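September, abends

Heute war der Besuch bei Kyriakidis in Prasincombe. Abfahrt mit Siv Ljungberg kurz nach sieben, Algirdas Pärn kam mit dem eigenen Wagen nach. Am Empfang Besucherausweise, Überschuhe, dann ein Vortrag von Frau Psarras über die Firma. Den Kaffee gab es leider erst danach.

Vorgeführt wurde im hinteren Raum die Zelle, die sie dort Terilon nennen. Paraskevi Vrettos hat sie bedient und wenig dazu gesagt, mir war das recht. Es geht um das Zusammensetzen von Kunststoffteilen mit zwei Armen. Alle Teile sind weiß und tragen schwarz-weiße Marker, nach denen sich die Anlage orientiert. Ich habe mir einen Platz direkt an der Tischkante gesucht.
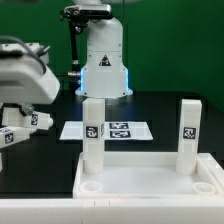
Zwei Pfeiler in der Schale, dahinter die Platte mit den Markern.

Siv fragte, warum die runden Aufnahmen vorn in der Schale liegen und die Pfeiler weiter hinten stehen. Vrettos meinte, die Reihenfolge sei noch nicht endgültig, das werde bei ihnen oft umgestellt. Laut Aushang an der Tür hat die Zelle bisher 2244 Durchläufe hinter sich. Wie viele davon ohne Eingriff, stand nicht dabei. Algirdas hat nachgefragt und bekam die Auskunft, das werde erst seit diesem Monat getrennt erfasst.

Danach durften wir die Seite wechseln. Leiser als unsere alte Portalanlage ist es auf jeden Fall, man konnte sich normal unterhalten. Der Finger des rechten Greifers ist aus Metall und läuft unten schräg zu. Mit der Spitze saß er oben auf dem weißen Teil.

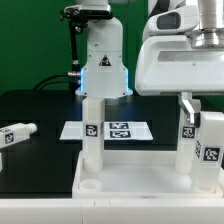 Lesezeit: 2 Minuten

Fotini Tzavaras hat uns die Aufnahmen der kleinen Kamera am Greifer gezeigt. Das fand ich den nützlichsten Teil des Tages. Von der Tischkante aus ist nicht zu erkennen, wo der Finger anliegt. Auf ihrem Bildschirm sieht man das weiße Polster an der Fingerspitze in der gerundeten Innenecke, knapp unter dem Absatz. Für unsere Gehäuse von Dullus wäre so eine Ansicht hilfreich, dort suchen wir den Anschlag bisher nach Gefühl.
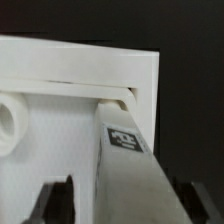
Arbeitsgruppe Montagetechnik

Mittagessen in der Kantine, Linsen. Am Nachmittag noch 50 Minuten Fragerunde, in der es fast nur um Wartung und Ersatzteile ging. Für die Einrichtung eines neuen Teils rechnen sie mit vier Tagen. Algirdas hält das für knapp, ich auch.

Mitgenommen: ein Datenblatt und die Adresse von Frau Tzavaras. Sie will uns die Maße der Fingerspitze schicken. Siv schreibt den Bericht, ich liefere die Fotos dazu. Rückfahrt im Regen, um halb sieben zu Hause. Morgen bei Dullus anrufen und nach Musterteilen fragen.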